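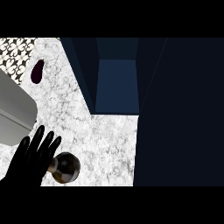
Encimeras de mármol blanco: ¿alguien se arrepiente?

Foro > Casa y reformas > Cocinas

marta_lobera
11 de septiembre de 2021
¡Hola a todos! Llevo meses leyendo el foro sin escribir y por fin me animo, porque ya hemos firmado la reforma y me toca decidir la encimera. Quiero mármol blanco, con veta gris fina, de esa que casi no se ve hasta que te acercas. Estoy enamorada desde que lo vi en casa de mi tía, que lo tiene desde antes de que yo naciera y sigue amasando encima todas las semanas.
El problema es que en la tienda me han puesto caras raras. El comercial me dijo que el mármol "es para quien no cocina" y me sacó cuatro muestras de cuarzo imitación. Nosotros cocinamos mucho (tomate, limón, vinagre, vino tinto... vamos, la lista completa de enemigos). Los muebles van en azul marino muy oscuro, eso no se toca.
¿Quién lo tiene? ¿Volveríais a ponerlo? La cocina es en L y la pieza corta haría de barra para desayunar.

pacorrillo
Yo lo tengo desde hace nueve años y lo volvería a poner mañana. Macael, acabado apomazado. Tiene marcas, claro que las tiene: un cerco de una botella de aceite, una zona mate junto al fregadero donde mi hijo exprime las naranjas. A los seis meses dejé de verlas. Y para la masa de hojaldre no hay nada igual, está siempre fresco.
Pídelo apomazado, por favor, no pulido. En pulido cada gota de limón se queda firmada.

Tere_Albacete
Voy a ser la aguafiestas. Lo puse, lo quité. Tres años duré. Mi marido es de los que dejan la bolsita del té en la encimera "un momento" y yo soy de las que se levantan a las once de la noche a frotar con bicarbonato. Si eres de mi equipo, no lo pongas. Es una preciosidad y sufrí como una tonta.
Ahora tengo granito y duermo.

marta_lobera
Tere, jajaja, mi marido hace exactamente lo mismo pero con la cucharilla del café. Yo creo que soy más del equipo de pacorrillo, me gustan las cosas con uso. Pero me has hecho dudar un poco.
@pacorrillo ¿lo sellas cada cuánto?

pacorrillo
Una vez al año, en febrero, que es cuando me acuerdo. Impregnador al agua, con un trapo de algodón, lo dejas un cuarto de hora y retiras el sobrante. Prueba de la gota: si echas agua y a los diez minutos la piedra se ha oscurecido, toca sellar.
Ojo, que el sellador evita la mancha pero no el ataque del ácido. Son cosas distintas y en las tiendas las mezclan. El vino tinto te deja color si no hay sellador. El limón te come la superficie haya lo que haya.

marmolista_de_oficio
Lo que dice pacorrillo está bien explicado. Añado un par de cosas desde el taller:
Una cocina en L lleva junta. Si alguien te promete una sola pieza, que te enseñe la tabla y cómo piensa subirla por la escalera. Pide que la junta no caiga en el hueco del fregadero ni encima de la placa, y que te enseñen la tabla entera antes de cortar para casar la veta. Con veta fina se disimula muy bien.
El rincón interior de la L, con un pequeño radio. En ángulo vivo es donde rompe.
Y si la barra vuela más de 25 cm, pon escuadras. El mármol en 2 cm es bonito y avisa poco.

Senan Mulligan
¡Hola! Perdonad mi español, vivo en Masbridge pero mi mujer es de Cáceres y leo este foro con ella. Nosotros hicimos la cocina con mármol blanco y muebles azul noche y es mi habitación preferida de la casa, con mucha diferencia. De noche, con la luz baja, los muebles desaparecen y queda solo la piedra. Una maravilla.
Compramos la tabla en Mac Carthaigh, un almacén de piedra que tiene un patio de restos detrás. Pagamos 1.856 euros con corte y montaje, con un trozo sobrante que ahora es mi tabla de pan. Preguntad siempre por los restos, para la pieza corta de la L muchas veces es suficiente.

Tere_Albacete
1.856 con montaje me parece regalado. A mí me pidieron casi 2.000 solo por la pieza larga, y sin el hueco de la placa.

marmolista_de_oficio
Depende muchísimo de la tabla, Tere. Y de los metros, claro. Un resto con un defecto en una esquina que luego cae en el hueco del fregadero te baja el precio una barbaridad. Lo de Senan es buen consejo.

Donal Kinsella
Conozco ese patio. Cuidado, que los restos vienen cada uno de su bloque y el fondo cambia: uno tira a gris y el otro a crema. Con luz de almacén parecen iguales y en casa, al lado de la ventana, no. Yo lo aprendí con un baño. Llevad la primera pieza, o un recorte, y comparad en la calle.

Senan Mulligan
Eso es verdad, Donal, pero a mí una diferencia pequeña no me molesta. Es piedra.

Donal Kinsella
A ti no. A mi mujer, todos los días.

lucia.q
Me meto para defender el cuarzo un poquito, que aquí siempre sale apaleado. Tengo uno blanco con veta, modelo Taten de la marca Killon, y las visitas lo tocan para saber si es mármol. Ni selladores ni nada, agua y jabón. Lo único, no le planto la cazuela recién sacada del fuego. Con dos niños pequeños y gazpacho de mayo a octubre, no me complico.

pacorrillo
Si lo tocan es porque dudan, jeje. Que no, Lucía, que hay cuarzos muy logrados, pero a mí la veta repetida me salta a la vista. En casa de mi cuñada hay la misma rayita en la encimera y en el frontal, en espejo, y ya no puedo mirar otra cosa mientras como.

lucia.q
Pues eso es que en casa de tu cuñada se come mal :P

marta_lobera
Me encanta este hilo, ¡mil gracias! Os cuento: he pedido una muestra de mármol apomazado al taller y le he hecho de todo esta tarde. Media rodaja de limón veinte minutos, un culín de vino, café y una cucharada de tomate frito. El limón ha dejado una luna mate que se nota con la luz de lado. El vino, una sombra muy leve (estaba sin sellar). El café y el tomate han salido con agua.
Mi marido ha mirado la luna y ha preguntado si la piedra venía así. Lo tomo como un sí.
Marmolista, dos preguntas: ¿la luna esa se puede quitar en casa? ¿Y el canto lo harías recto o con bisel?

marmolista_de_oficio
En apomazado sí, con un estropajo de grano muy fino y agua, en círculos y sin apretar, abriendo bastante la zona para que no quede un parche. Practica antes en la muestra. En pulido, llama a alguien.
Canto recto con las aristas matadas un par de milímetros. El bisel grande recoge harina y se desportilla menos, eso es cierto, pero con muebles tan oscuros y lisos yo lo dejaría recto.

Tere_Albacete
Marta, si al final lo pones, compra posavasos. Muchos. Y escóndele las cucharillas.

Senan Mulligan
¡Y pon fotos cuando esté montada! Mi mujer pregunta también por los tiradores, si latón o negro.

marta_lobera
¡Latón! Sin pulir, para que se vaya oscureciendo. Aunque el electricista dice que con los enchufes que he elegido no pega, así que igual abro otro hilo para eso.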